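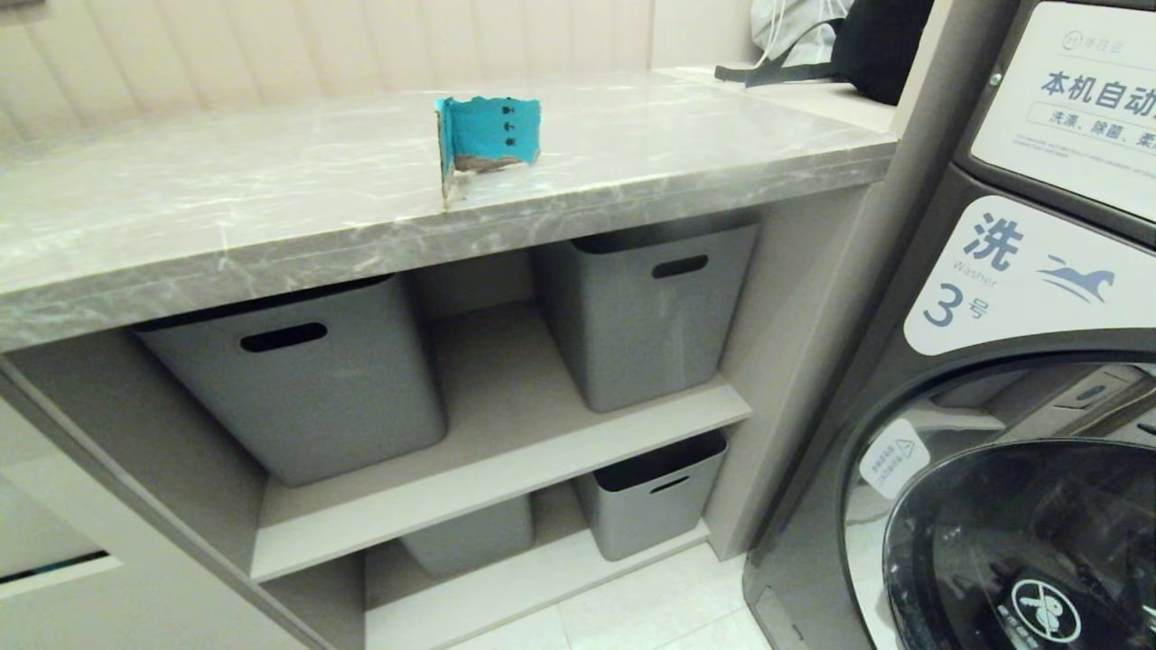 Session 4: Mobile Manipulation in Shared Spaces
Speaker notes

Slide 1. Title

Good morning. I'm going to talk for 19 minutes and leave the rest for questions. The work is from our group at Warkport, with the second test site at Uslow. The method is called Qaisi. It's a way of deciding when a robot should look again before it reaches for something.

Leave the laundry room picture up while people sit down. Don't talk over it yet.

Slide 2. The problem

Most of our failures on small household items are not grasp failures. The gripper closes fine. It closes in the wrong place, or on the wrong thing, and the policy was confident the whole time.

The picture on the first slide is a good one to go back to. Point to the scrap of teal cardboard on the counter. It's small, it's folded a little, and it's standing up on a gray surface with white veins running through it. The torn edge along the bottom is brown, the front is teal, and there's a shadow next to it. A detector trained on whole packages has very little to work with. Ask the room what label they would give it. Last time I got "box," "trash," and "tag," and all three are reasonable.

Then point to the gray bins in the open cabinet. They are easy to see, but one at the back of the lower level is partly hidden. From this viewpoint the policy can't tell how much room there is around it. A different view would help. The question is whether it's worth the time to get one.

Slide 3. What people do now

Two common choices. One is to look once and act. It's fast, and it's what our baseline does. The other is to scan from a fixed set of viewpoints before every reach. That works better and takes far too long. In our fixed scan condition the robot spent more time moving its head than moving its arms.

There is also a lot of good work on active perception that picks the next best view. Most of it scores views by how much of the object model gets filled in. We don't have an object model for a torn piece of cardboard, and I don't think we should need one.

Slide 4. The idea

Keep this slide short. Qaisi asks one thing: if I looked from somewhere else, would I do something different?

We run the policy on the current view and on 8 predicted nearby views. The predictions are rough. They come from a small network that shifts the image features, with no rendering step. If the planned reaches agree, the robot acts. If they disagree by more than a set amount, the robot moves its head to the view where they disagree the most and starts over.

Say this slowly: we measure disagreement in the reach, in the space of the arm. We do not measure it in the labels. The system can be unsure between "box" and "trash" and still go ahead, if both lead to the same pinch from above. Pause here. People usually want to write this down.

Slide 5. Training

The base policy was trained by imitation and we froze it. Only the view predictor is new. It was trained on head motion from the same demonstrations, so there was no extra collection. Any recording where the head moves and the hands stay still gives you a pair of views for free.

If someone asks about compute, it fits on one desktop card and trains overnight. Don't go into the loss terms. They're in the paper.

Slide 6. Test setup

We used two sites. Warkport is our lab kitchen and Uslow is a shared apartment building with a kitchenette and a laundry area. We wrote a list of 12 tasks before we started and did not change it. They include picking up scraps and small packaging from a counter, pulling a storage bin by its handle cutout, and placing a bin back on a shelf.

Total of 126 trials per condition. Same starting poses for all three conditions, and the order was shuffled. The person who reset the objects did not know which condition was coming next.

Mention surfaces. Polished stone was harder than the matte tabletop for every method. Reflections move when the head moves, and the view predictor doesn't know that.

Slide 7. Results

Walk through the bar chart left to right. Look once is the lowest. The fixed scan and Qaisi are close together at the top, and the error bars overlap, so I'm not going to claim we beat the scan on success. The claim is about time. Qaisi skipped the extra look on most trials, and when it did look again it usually needed only one more view.

The gain was not even across tasks. Small flat or folded items improved the most. Bins with a clear handle improved very little, and that makes sense. The baseline could already find the handle. Bins partly hidden behind other things are in between.

Don't read out the table. It's in the handout.

Slide 8. What went wrong

I want to spend real time on this slide. Three kinds of failure.

First, confident and wrong. All the predicted views agree, the reach is bad, and our method has nothing to say. This happened mostly with dark or tinted surfaces. The round door on a washer like the one in the first slide is the kind of thing I mean. The tinted glass gives the policy a strong edge, and it looks the same from every nearby view.

Second, looking back and forth. The robot goes to a new view, disagrees again, and returns to where it was. We now cap the number of extra looks. It's a patch and I would like to replace it.

Third, the head can't get to the view it wants. Low shelves are the main case. You would need to bend at the waist, and our robot plans head and waist separately.

Slide 9. Drotport

We're releasing the view pairs under the name Drotport, along with the evaluation scripts and the failed trials. The failed trials are labeled by which of the three kinds they belong to. If you work on uncertainty, I think those will be more useful to you than the successes.

The release is planned for February. If asked about the base policy weights, the answer is not yet.

Slide 10. Questions

Go back to the first slide and leave it up during questions.

Likely ones:

Why not an ensemble? We tried it. The members agreed with each other on the hard cases, and it cost more memory on the robot.

Does it work with a wrist camera? Not tested. The disagreement measure should carry over, but the predictor would have to be trained again.

How was the threshold picked? On the Warkport tasks only, then kept fixed for Uslow.

What about text on objects? The washer has large printed characters on its front, and the policy ignores them. We don't use text anywhere in this version.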